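Reading Room > Short Fiction > The Skarnadari Ferry

The Skarnadari Ferry

We were the only passengers mad enough to stand out on the deck, and oh, it was glorious! The wind came straight down off Begay Head and tried to take my hat, my scarf and half my sandwich, and I laughed so hard the deckhand came out to see if I was all right.

My grandmother had crossed this same water in 1916, aged nine, with a goat. Every aunt I ever had told it differently (in one version the goat was seasick, in another it bit the captain), but they all agreed on the colour of the harbour at Storkier. Green like bottle glass, they said. I had waited most of my life to check.

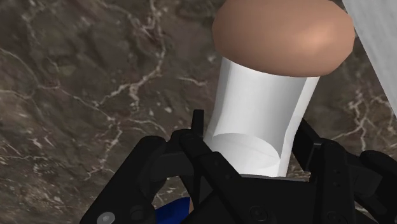

The lighthouse showed first, then the roofs, then the long grey arm of the breakwater. My sister grabbed my elbow and we hung over the rail like a couple of kids, shouting out the names we knew from the letters – the chandler's, the chapel, the steps where the goat got loose and 600 herring went back into the sea.

"It's brown," my sister said, looking down.

It was, too. Brown as tea. Then the ferry swung in behind the breakwater, the cloud tore open over the hill, and the whole harbour lit up from underneath, greener than any bottle I've ever seen. The deckhand had stopped coiling his rope to look.

"Does it do that often?" I yelled.

"Wouldn't know," he yelled back. "It's my second day!"

Recent stories
The Orosell Bakery
1000 Paddocks
Neighbours in August
Room 1150

© Reading Room | Contact us | Back to top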